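Home | Templates | Docs | Forum | Tickets | Log in

Dritau Template Support
Ticket 524: Course cards vanish on category pages
Opened by Riet Van den Broek, August
Status: Solved, grudgingly

Product: Oscombe, the school and college theme
Site: Llorente evening school

Original message

I bought Oscombe for our evening school because the demo had a lovely course page with filters down the side. Ours has the filters. It doesn't have the courses. Click "Languages" and you get a heading, a tasteful gray line and then the footer. Click "All courses" and everything comes back, looking innocent.

We have 40 courses in the collection. All of them are published, all have a category, and I've checked that last part twice with a cup of tea in between.

Reply from support, 9:26

Hi Riet, thanks for the detailed report. Could you try clearing your browser cache and publishing the site again?

Riet, 10:05

Cleared, published, cleared again for luck. I also tried a second browser and my neighbor's phone. The neighbor now knows we offer Italian for Beginners, but only from the "All courses" page.

Reply from support, 11:40

Thanks. Did you import the courses from a spreadsheet, or add them by hand?

Riet, 11:52

Imported, out of Ondico, our old site builder. I typed in the last 9 myself after the import got bored and stopped. Now that you ask, the typed ones do show up under their categories. I'd taken them for survivors.

Reply from support, 1:15

That helps a lot. Oscombe has two category fields. One is plain text and only prints the label on the card. The other is a reference to the Categories collection, and the filters read that one. Your import filled the first and left the second blank.

To fix it:

1. Open the Categories collection and make sure every category you use is in there.
2. Export your courses and open the file.
3. Copy the values from "Category label" into "Category ref", in lower case with hyphens for spaces.
4. Import the file again and choose "Update existing items". Please don't choose "Create new".
5. Publish.

Riet, 2:30

I chose "Create new". In my defense, it was the one already ticked. Over 26 of our courses now exist twice, which makes us look like a much bigger school.

Reply from support, 2:48

No harm done. Sort the collection by date created, select today's batch, delete it, then repeat step 4. I've passed on a note about the default.

Riet, 4:10

Done. Languages has languages in it, Cooking has cooking, and the filter on the side does what the demo promised. One leftover: the cards in the Workshops category show their thumbnails blown up and chopped at the sides. 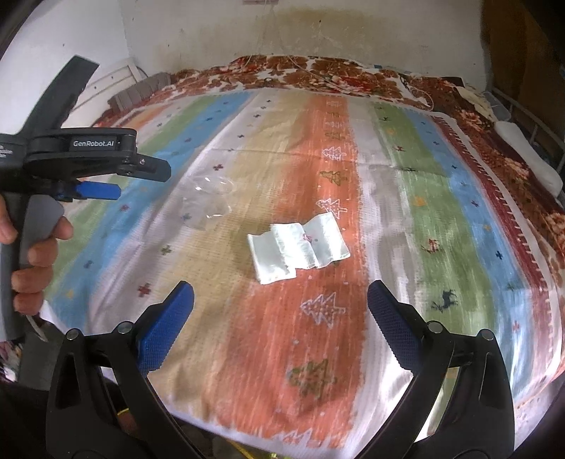 Attachment 1: Two grippers, one held by its gray handle

Reply from support, 4:35

The card crops everything to a square. Go to Course Card, then Thumbnail, and change Fit from "Cover" to "Contain". You'll get a thin band of background color on two sides, so pick one you can live with.

Riet, 4:50

Contained. The band is beige and I can live with it. You may close this, though I'd still like a word with whoever thought two fields called Category was a kindness.

Ticket closed by support. Replies will reopen it.

Contact support | © Dritau | Back to top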